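3.2 Time of washing and water use

The households in Clembridge kept a kitchen diary during February. From 44 homes we received 509 complete entries. Most families washed the dishes once a day, after the evening meal, and left the breakfast things in the sink until then. Homes with small children washed more often — usually three times — but used less water each time. We did not find a clear relation between the size of the basin and the water used.

Figure 2. A plate and a small cup in a rectangular basin, computer rendering.
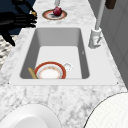

Simone Marinho
Corresponding author, Honorato Institute for Household Studies

The diary has one weakness. Persons who write down their habits may also change them, and the meter readings of the first week were lower than those of the weeks after it. We therefore removed the first week from Table 3.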